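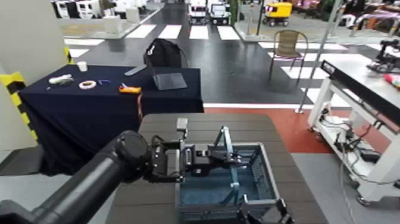 I've been going to the same shared workshop for five years now, and I want to make a case that's going to annoy some friends of mine: if you build an arm in a shared shop, the arm should have to do a boring job before it gets to do a cool one. I mean really boring. Pick up a thing, move it over a bit, put it down, do it again until you want to go home.

This comes out of an argument with Mervyn Pearce, who I've known since my first week at Skakwood and who has built more stuff than I ever will. Mervyn thinks beginners need a win. Give them something flashy in the first month (waving, drawing, pouring cereal, whatever) and they'll stick with it. And okay, he's got a point, I got hooked by a flashy demo too! I watched a thing stack cups and went home and spent 620 dollars on motors that same night. I still have two of those motors. They're in a drawer and they've never turned anything.

But here's what happened to me after the cups. I built my own version, it stacked cups, I took a video, everybody was nice about it, and then I asked it to pick up a bicycle pedal. Nothing. It had learned my cups, on my shelf, at the one height I'd typed in by hand. I didn't have a robot so much as a really expensive music box. I was pretty glum about it for a month or so, and I'm pretty sure that if Lok-yiu Hsieh hadn't handed me a bin of mismatched junk and told me to just grab things out of it, I'd have sold the lot.

So, grabbing things. I think it's the most underrated part of the whole hobby, and I'll go on about it to anybody who sits near me at lunch. People spend weeks on the arm (the joints, the wiring, the paint!) and then bolt whatever fingers came in the kit on the end and call it done. My first set were flat plastic paddles. They could hold a block of foam and that was it.
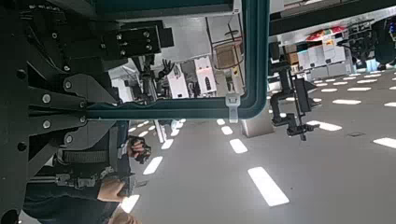 Fingers are where I'd put my money if I were starting over, and my evenings too. They take all the abuse and they're the part you'll change the most, so I want them plain and I want to be able to get at the screws. I like what's going on with the teal plastic frame, where the two black fingers close on one end of the bar, and all the silver screws around the linkage are out in the open where you can get a driver on them. Compare that with my second gripper, which had one screw hidden behind a glued cover. I was so proud of that cover. I had to break it off with a chisel.

And a frame is a great boring object, by the way. It's long, it's mostly air, and wherever you grab it, most of it is somewhere else. If you hold a cup slightly wrong you've still got a cup. Hold a frame slightly wrong and the far corner swings out and knocks over your coffee (mine, a lot of times, always mine). It shows you how sloppy your grip is right away, and a cup never will.

Lok-yiu's side of this is even stricter than mine. She'd have people do the whole job by hand first, with a pair of kitchen tongs and one eye shut, before they write a line of code. I tried it in March feeling like a complete idiot, and I learned more about approach angles in an evening than I had all winter. You find out that you turn your wrist before you get there. You find out how much you cheat by nudging things into place with the back of your hand. My arm can't nudge, or it couldn't then, and I'd never thought to let it.

Mervyn's answer to all this is that I'm describing homework, and people come to a workshop to get away from homework. Fair enough! I don't want a sign-up sheet or a test at the door. I just think that when a new person turns up all excited, the rest of us should stop pointing them at the demo videos and hand them something awkward to pick up. Sit with them while they drop it. Buy them a sandwich.

I've got a dish rack at home that's been beating me for weeks, and I'm bringing it in next time. Mervyn says he'll get it on the first try. He can bring his own coffee.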